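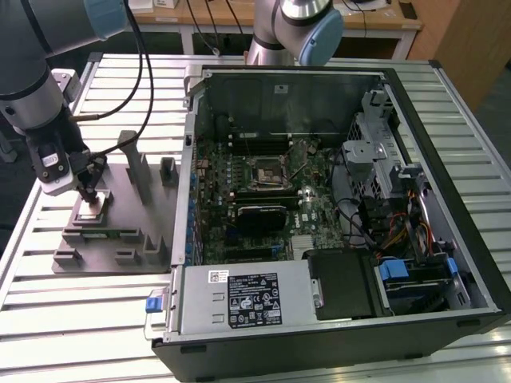

Khoa Nghiêm wrote back overnight to say that I should stop blaming the memory for everything, and that a desktop which has sat in a cold storeroom since spring deserves a fresh coin cell before anybody starts pulling parts out of it. Fair enough, Khoa, and thank you for reading my notes so closely!

Saturday, September 17, 2022
Dondbridge workshop, bench notes, secondhand desktops (continued)

So I began the morning with coin cells. I pulled the old one from each of the machines on the left shelf, wrote the voltage on a strip of tape, and stuck the tape on the case where the next person can find it. Most were tired but not dead. The worst belonged to the tower that kept waking up believing it was the first of January, and I must say I was fond of that machine by lunchtime, in the way you get fond of a relative who always has the wrong day. With a new cell it kept its date through three power-offs with the cord pulled out. It also kept its boot order, which had been driving Toàn up the wall all through July.

That leaves the ones that spin their fans and show nothing on the screen. My routine, for anybody picking this up next week:

Power off at the wall, cord out, hold the front button down for a slow count of ten.
Take everything out that the machine can live without (extra drives, the card reader, any add-in card).
One stick of memory only, in the slot the manual names first. The manuals are in the Clekier folder, filed by board model, and please put them back!
If there's still no picture, try the same stick in the next slot before you try a different stick.

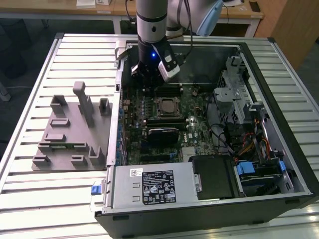 I know that last step feels backward, and I used to do it the other way and swap sticks until I had a little heap of them and no memory at all of which had been where (sorry). Changing one thing at a time is slower by a few minutes and saves an afternoon. I got two of the blank-screen machines going this way today. One wanted nothing more than its stick taken out and pushed back in until both ends sat level. The other has a bad second slot, so it's marked on the lid in grease pencil and will go out as a light office machine with a single stick, at a lower price.

The long memory test is the part I'd like us to talk over on Monday. I have been leaving it for the full set of passes, and on the slower machines it eats most of the day. Stick 29 came through the first pass perfectly clean and then threw more than 400 errors on the second, so I'm not ready to give the second pass up. Whether we need the ones after that, I really couldn't tell you.
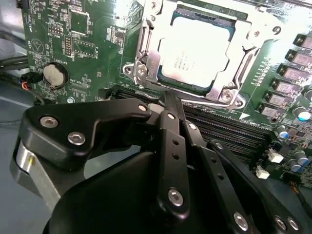

Diễm Hầu thinks two passes is plenty for a machine that will do email and homework, and would sooner spend the time on a proper shutdown and cold start the next morning, as that's when the shaky ones show themselves. I like this a lot. I'd only ask that we keep the full run for anything going to the Clilau school order, where they'll be switched on and off all day long by children.

Small things, before I forget them again:

Compressed air is down to the last can. Vy has the order form.
The short screwdriver with the green handle came back, it was in the kettle drawer.
Retest stick 29 in another board before it goes in the scrap tub. I'd hate to throw out a good stick over a dirty slot.
Driss Bouazza asked for a price on the tower with the bad second slot. I told him Monday.

Left the January machine unplugged with its new cell in. First job next time is to see what day it thinks it is.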